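Kapitel 5
Falzen und Rillen von Kartenkarton

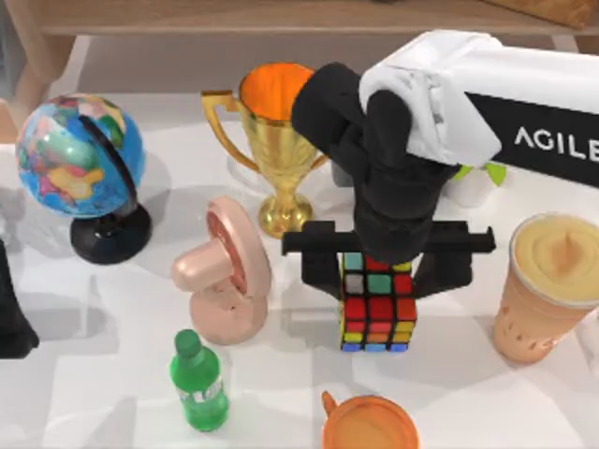 Karton ab einer Grammatur von 271 g/m² bricht beim Falzen ohne Vorbehandlung an der Außenseite auf. Vor dem Falz wird deshalb eine Rille angelegt, die das Fasergefüge entlang der Biegelinie verdichtet. Die Rille verläuft nach Möglichkeit parallel zur Laufrichtung. Quer zur Laufrichtung ist mit erhöhtem Falzwiderstand und einem unruhigen Bruch zu rechnen.

Abschnitt 5.1 behandelt die Bestimmung der Laufrichtung durch Biege- und Reißprobe. Abschnitt 5.2 vergleicht das Rillbrett Bellis mit dem Hebelgerät Teveo. Die Übungen am Kapitelende setzen vorgeschnittene Bogen der Sorte Ditia voraus, je Teilnehmer 14 Stück.

Begriffe: Rille, Wulst, Falzbein, Laufrichtung, Dehnrichtung

Stempelabdrucke auf der Kartenfront werden erst nach dem Rillen aufgebracht, siehe Kapitel 9.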